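15/05/2025

We gave up buying fizzy drinks at home in February. It wasn't a health decision to begin with. I had been going through the bank statements and the corner shop kept coming up, so I added up what we had spent there on cans since the new year.

The first week was dull. I had a headache for two days, which I put down to the caffeine. After that I mostly missed having something cold and sweet with lunch. Tap water is fine but I get bored of it by the afternoon.

I tried a few things in place of it. Husell do a lemon cordial that is good if you make it weaker than the label says. The Risano ginger one is too sweet for me. I also made my own with rhubarb from the garden, and that lasted six days in the fridge before it tasted odd.
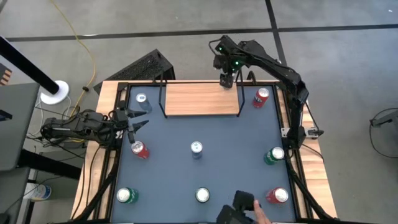
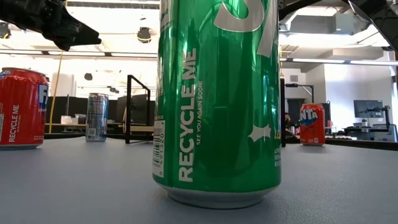

Cans again, in the last one as well.
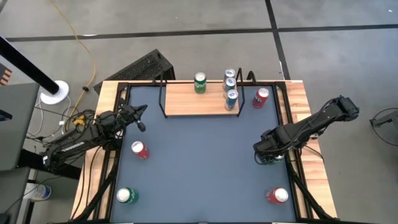 Do I still drink it at all? When we eat out, I do, and I don't feel bad about it. I had one at Relletti a fortnight ago and left half of it. It tasted stronger than I remembered.

The money side has been worth it. We are down to £7 a week at the corner shop, and most of that is milk. The cordial costs something too, so I have counted it in.

I sleep better, though I stopped drinking coffee after tea time in the same month, so I can't say which of the two did it. My dentist noticed no difference.

Next I want to try making ginger beer. The recipe I have calls for 230 grams of sugar, which seems a lot, and it needs to stand in the airing cupboard. I will write it up when I have a batch I can drink.

Contact | © 2025 | Back to top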